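Speaker notes – "Keeping a small toy library going"
Wakana Yoshida, Oncombe Toy Library
October 16, 2018

Start with who we are. One room behind the Marchand Street laundromat, open three afternoons a week. 1,328 items on the shelves as of last stock check. Families pay 20 dollars a year and can take three things home at a time.

Slide 2. What we lend. Say that puzzles are the most borrowed group and also the most trouble. A puzzle with one piece missing goes to the repair shelf and mostly stays there. Mention the 50 puzzles we cleared out in February.

Slide 3. Labels. We used paper tags until Dong-hyun Ji took over the catalog. Now every item has a number in Fileo and the same number on the bag. Müzeyyen asked me to say that the number goes on the bag first, then in the catalog. Doing it the other way gave us doubles.

Slide 4. Soft things and hard things. They get cleaned differently and they wear out differently, so we store them apart. Wait a moment before moving on.

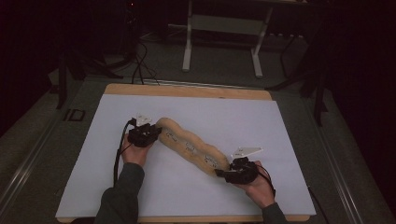
Something soft and twisted first, then a wooden puzzle with a black piece.

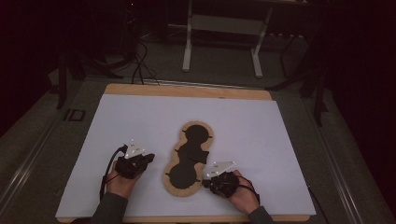
Slide 5. Cleaning. Wood gets a damp cloth and air drying, never a soak. Soft toys go in the machine if the tag allows it. If there is no tag, we wash by hand and write that in the record. Rosaire's rule was two days on the rack before anything is bagged again – we still keep to it.

Slide 6. Late returns. We stopped fines two years ago. One text message after a week, one phone call after three. Ratih Khoo has the wording if anyone wants to copy it. Give her email here.

Slide 7. Money. Rent is the big one. Skip the table if we are short on time and read out the rent line only. Bags come next, then shelving.

Questions. Someone will ask about insurance. Ours is through the landlord's policy, so I can't say much about buying it separately. Handouts are on the chair by the door.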